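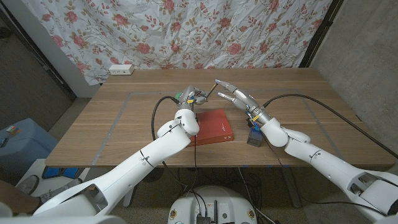

Zero it in the morning, they said

I have now owned partial responsibility for a two-armed robot for long enough to have stopped believing the setup guide. The guide is from Onbridge, who sold us the cell, and it says the hands need calibrating once, at installation, and then "periodically." It doesn't say what periodically means. I asked by email and was told it depends on use. I asked what kind of use and was sent the guide again.

So this is my own version, for whoever ends up with the same machine. It is mostly about the hands and the cables. The arms themselves have been fine, which annoys me a little because the arms were what I was warned about.

The handover test

The check I trust is the stick handover. Left hand holds a thin stick up at an angle, right hand comes across with its fingers open and takes it. That is the whole test. Onbridge's acceptance routine has the hands open and close in the air 67 times and then prints a pass. I have seen it print a pass on a morning when the right hand couldn't have picked up a sock. Opening and closing in the air tells you the motors turn. I already knew the motors turned, I could hear them.

With the handover you find out whether both arms agree on where the middle of the table is. If the right hand closes in front of the stick or behind it, something has moved. Usually it is something dull. The first time, I spent most of an afternoon in the software before I checked the table, which had been nudged by somebody with a chair. Now there is gray tape marking out the work area on the tabletop and I measure from the base to the near line of tape before I open a single menu. If the tape is off, I move the table. If the tape is right, then I'm allowed to suspect the robot.

I leave a book and a small box inside the tape while I do this. A clear table flatters the machine. It will swing through all kinds of lazy paths when there is nothing under its wrists, and then you put one hardcover down and find out the left wrist wants to come in a finger's width lower than you'd like. Better to know before lunch.

Cables

Each hand has a black cable running to it and I have opinions about this. The right one curves out from the wrist, goes over the tabletop and drops off the far right edge. It needs slack to do that. Too little slack and it tugs on the wrist when the arm reaches across, and the tug shows up as a calibration error, so you calibrate it out, and then the arm is wrong everywhere else. I did this 2 times before I caught on. I'm not proud of it.

Too much slack and it lies on the table and sweeps things about. I haven't found a length I like. I was sold a cable guide from Besodell that was supposed to settle the matter and it mostly gave the cable a new place to rub. It's in a drawer. If you have one and it works for you, good, but I'd want to see it working after a few months.

What I do every week is run my fingers along both cables with the power off, wrist end first, feeling for flat spots. Then the connectors at the base. Don't pull on them, just push, and see if anything seats that you thought was seated already. I have found three that way since June.

Things I've quit doing

Running the automatic self-tune. It takes ages and the handover is no better afterward. Someone at Cledalholm, where they have the same cell, swears by it, and when I asked how they measure the improvement it got quiet.

Updating the hand firmware the day it comes out. The Kotian controller we use will accept a new version without complaint and then forget its finger limits. I wait about 3 weeks now and let other people be surprised.

Reading the health score. There is a number on the dashboard and it has been good every day, including the days I've had the wrist cover off.

What's left on my list

The left hand has developed a habit of letting the stick rotate slightly once it's gripped. Not every time. Onbridge says fingertip wear and would like to sell me fingertips. Maybe. I'd like to swap the stick for a rougher one first, since that costs nothing, and run the handover 5 times with each and write down what happens. If it is the fingertips I'll say so on here. I would still like to know why the pale tips on the other hand, which are the same age, don't seem to have the problem.

Posted 15th January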